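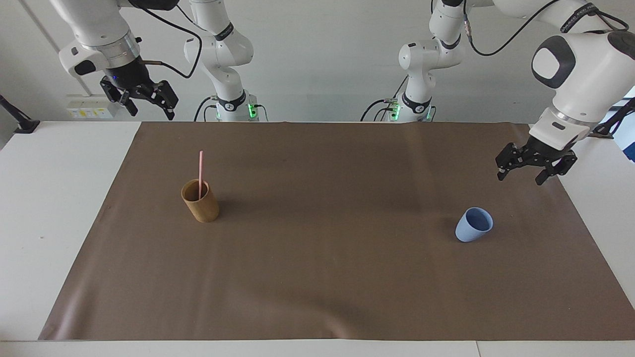

**Why did the left arm keep going after the right arm had stopped?**

Because our stop signal only ever reached one controller. The software on our side sent the halt to whichever arm had raised the fault, and it trusted that arm to pass the news along to its partner, which it had no way of doing.

That is the short version, and it took the two of us most of a term to be able to write it so briefly. The rest of this report is the long version, with the wrong turns left in, as our supervisor asked for (and we think she was right to!).

## What we set out to do

Our project, which we named Larix early on and never got around to renaming, was meant to be about moving a drinking straw from one cup to another using two arms. The right arm takes the straw out, the middle of the mat is where the two grippers meet, and the left arm takes over and finishes the job. We liked it because a straw is light and bendy and a little bit rude about being held, and because everyone who came by the bench understood the task in one glance.

Tavion Szabo wrote the motion side and I, Lucinda Quintanilla, wrote the part that watches both arms and decides who goes next. We called that part Punura. The fault was in Punura, so I'd like it on record that the fault was mine, although Tavion has been very kind about it.

## The afternoon it went wrong

We were doing a long set of handovers in January, the kind of session where you stop really watching. The right arm closed on the straw, pulled it slightly sideways, and caught the rim of the cup. It felt more force than it was allowed to feel and stopped, exactly as it should have.

The left arm carried on to the meeting point. It closed its gripper on nothing, swung back toward its own side, and came down on the cup waiting there. The cup went over, the fingers pressed into the mat, and Tavion hit the red button. By then I had my hand halfway across the table to grab the cup, and I want to be plain about that, since it is the reason we treated this as a safety matter and filed a proper incident form with the lab. My hand was not touched. It was closer than either of us likes to remember.

## Looking for the cause

We first blamed the cable. The gripper cable on the right side has a generous loop in it, and we had a lovely theory about it snagging and pulling the wrist off line. Tavion spent a whole evening re-routing it. The fault came back the next morning, with the cable tied up as neat as you please.

Next we blamed the straw, and switched to a stiffer kind. That made the snags rarer, which in hindsight was a bit dangerous, because it made us feel better without touching the real problem.

What finally helped was going back through the logs. We had 1,495 recorded handovers by that point, and 766 of them were from after I had rewritten the message handling. Every case of one arm stopping while the other moved on was in that second group. Once we saw that, I opened my own code with a sinking feeling and found the line in a few minutes. The old version sent the halt to both controllers. My tidier version looked up the sender and replied only to it.

## What we changed

- Any fault from either arm now halts both, and both must be cleared by hand before anything moves.
- The left arm will not leave its waiting position until it has heard from the right arm that the straw is held. Silence counts as a stop.
- Hands stay behind the front edge of the table while the arms are enabled, even if a cup is falling. Let it fall.
- Speed is down to 30 percent for any session that follows a code change.

We tested the new version by causing the fault on purpose, tugging at the straw with a long stick from the side. Both arms stopped in all 3 trials. We know that is a small number, and we would have liked more bench time, but the group working on Feston had the next slot and had already been patient with us.

## Still open

We never measured the delay between the two arms stopping. By eye it looks instant, but that isn't a measurement, and whoever picks up Larix after us should do it first. The stiff straws are in the drawer marked Ferreira, along with the spare fingertips, and the old message code is still in the repository under its own branch so that you can see the mistake for yourself.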